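Prirnis Tote Picker, by Wirnovden

The Prirnis moves stock from shelf to tote, all shift, without once mentioning its back. It lifts 4 kg at a time and needs 700 mm of clear bench. Every site layout is rehearsed in simulation before we bolt anything down.
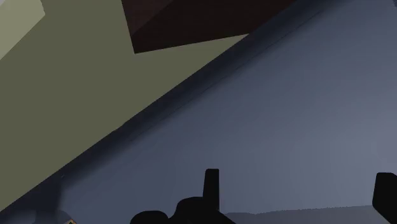

Simulated wrist view, both gripper fingers in shot.

At Vilela's Jumbridge depot, 17 packers now share the night roster with it. Labour hours spent lifting are down; hours spent discussing the robot are up. "I check its work and it never checks mine," says Lurdes Pacheco, shift lead. "Suits me."

Colour: grey. Lead time on enquiry.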